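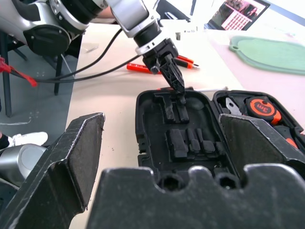

*Posted 30th September by Liis Dambrauskienė, in Gear*

So I finally caved and bought the Ultatent, the pop-up blind that half our wildlife group has been going on about since spring. It was $99 on sale. I've used cheap blinds before and mostly hated them, so my hopes were low.

Quick background if you're new to the blog: I help with the badger and fox counts out at Nera, and I spend a silly amount of time sitting on the ground at dusk. I don't hunt and I'm not getting into that argument again in the comments (you were all very loud in August!). A blind is a blind, whatever you point out of it.

Setup first. It goes up in seconds, and I mean that, it tried to go up inside my hatchback. Getting it flat again is the hard part. Mihret Feyisa showed me the trick, which is to kneel on the roof hub and fold the two back corners toward you before you even think about twisting. Without her I'd still be in that field.

Inside there's room for one adult, a stool and a bag. Two adults if you like each other a lot. I took it out for three evenings at the edge of the beech wood and had a vixen come by close enough that I could hear her chewing. In my old blind they always stopped dead at the tree line, though that one flapped like a loose tarp in any wind and this one barely moves.

What I don't like: the window zippers. They're so noisy! I now open everything before I sit down and leave it open, which means bugs. The floor skirt is also too short on sloping ground, so your boots show on the downhill side. And the green is a bit too green for this time of year, I tied some bracken on and it looked better.

The stakes are junk. Four bendy little things, and one folded on the first root it met. I swapped in some old ones from the shed and wouldn't bother with the originals at all.

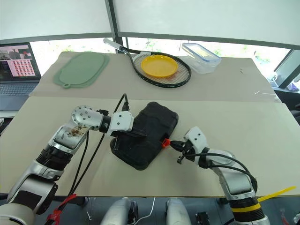 **Does it keep the rain out?**

Light rain, sure, but in a proper downpour mine dripped along the roof seam above the door, so I'd put seam sealer on it before the first trip.

Compared with the Allell that Tarmo Jõgi uses, it's lighter and quicker, and his is warmer and much quieter to open. His also cost him $300. For the money I'd buy the Ultatent again, at $200 I probably wouldn't. If you mostly watch from a car or a permanent hide, skip it and get a better stool.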